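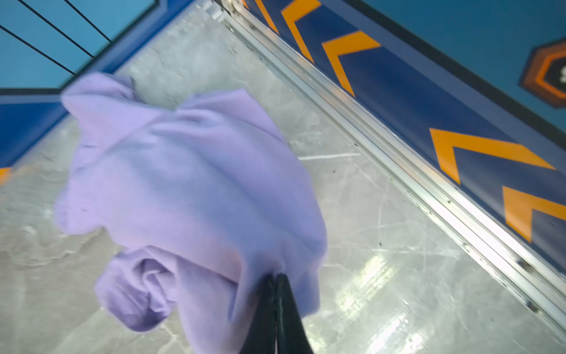 Week 4: Can a machine do the laundry yet?

Welcome back, everyone! Cloth is still the chore that humbles us, and I say that with affection, after 33 tries at the Huvine bench. 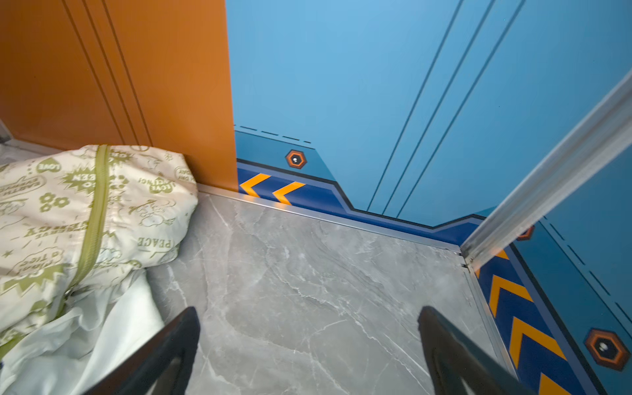

Fig. 2. Printed bag against the side wall, gripper open.

A soft thing has no fixed shape, so please read Magnusson on grasp points before lab.

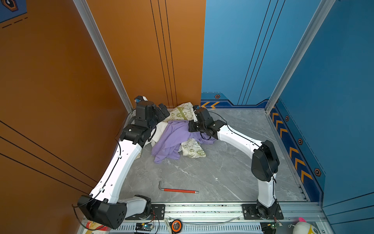

Two arms, one pile

Start with the lavender piece and take your time, dear people.

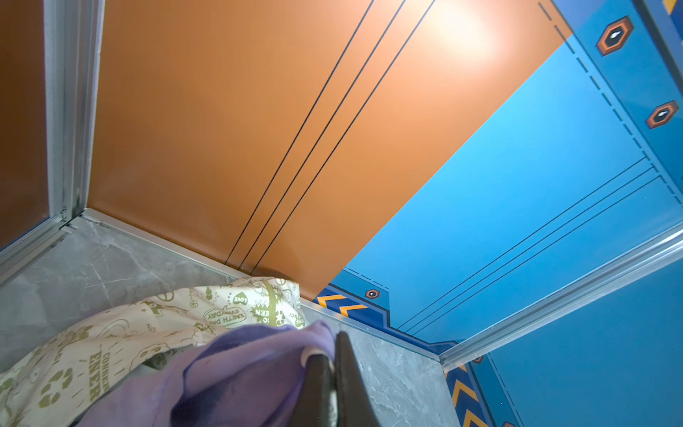
For next week

Bring 2 pages on why layers are hard to tell apart.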